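Chapter 4
The Desk at the End of the Belt

Every textbook on workplace layout contains a floor plan, and every floor plan contains a rectangle marked DESK. It is a clean rectangle. No cup has ever been set down on it. This chapter is concerned with what happens to the rectangle once people arrive.

Kwesi Asamoah, whose survey of shared benches at Rellham we will lean on heavily, sorted what he found into three groups: things in use, things waiting, and things that live there now. The first group is the smallest. The third has seniority.

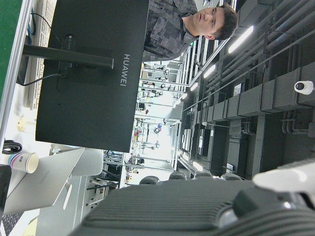

Figure 4.1 Monitor, laptop, paper cup and coiled cable sharing a desk.

Begin with the cup. A paper cup takes up very little room and yet governs a surprising area, as people will shift a laptop to avoid moving it. Asamoah calls this the cup's estate. Cables have estates too, and theirs tend to grow. A coiled cable is the tidy sort, though coiling only settles its shape. Where it belongs is a separate question, and in most shops an open one. 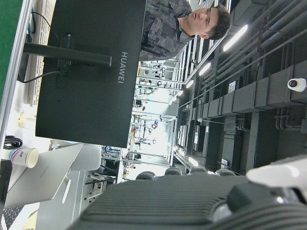

Figure 4.2 The same desk, with the workshop aisles beyond it.

Students often ask whether a large room cures the problem. Asamoah's 44 desks suggest otherwise. Given a wide hall with good aisles, people keep the aisles clear and pile things on the desk – the aisle has rules and the desk has only habits.

The trouble sharpens when a desk stands next to a conveyor. A belt is a surface with one job. A desk beside it has as many jobs as there are people walking past, and picks up their belongings accordingly.
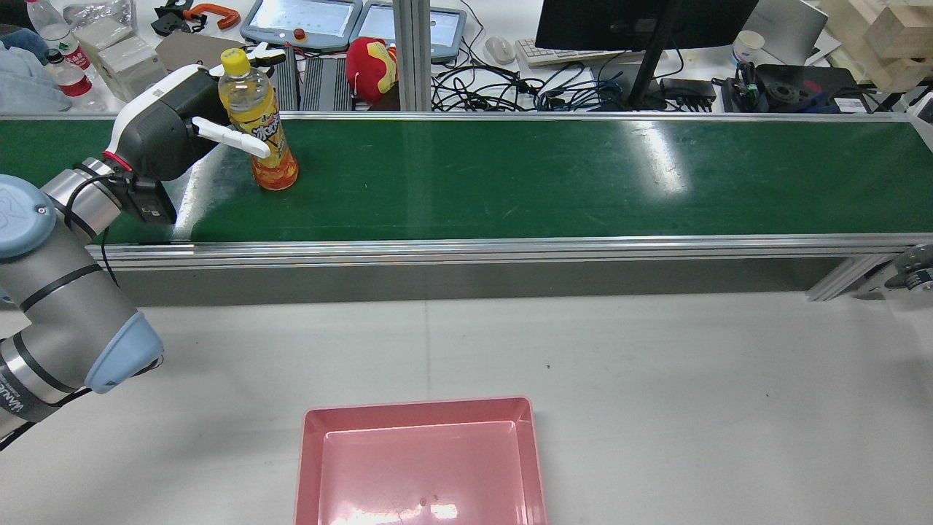

Figure 4.3 Drink bottle on the belt, pink tray in front, desk contents behind.

Try sorting Figure 4.3 into Asamoah's groups before reading on. The bottle on the belt is easy. The keyboard and mouse will pass without argument. The plush toy has divided every class I have taught, and Clémence Caron, who reviewed this chapter in draft, defended it for most of a page.

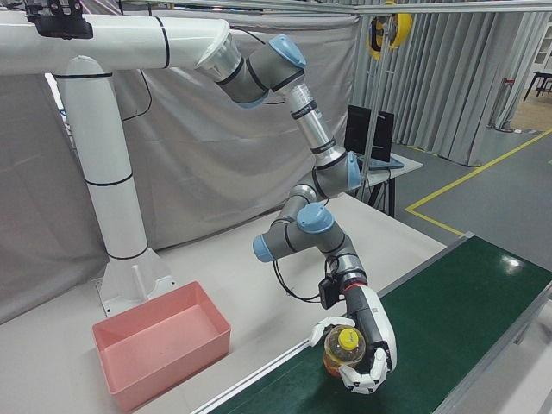

Figure 4.4 Bottle held just above the belt, empty bin to the left, floor tape at right.

Notice how little sits on the near tabletop in Figure 4.4. An empty bin holds its place well: it looks spoken for, and few people will put a sandwich in it. Floor tape works on the same principle at a larger scale. Section 4.1 takes up marked and unmarked surfaces, starting with the bench you are reading this at. Leave it as it is for now.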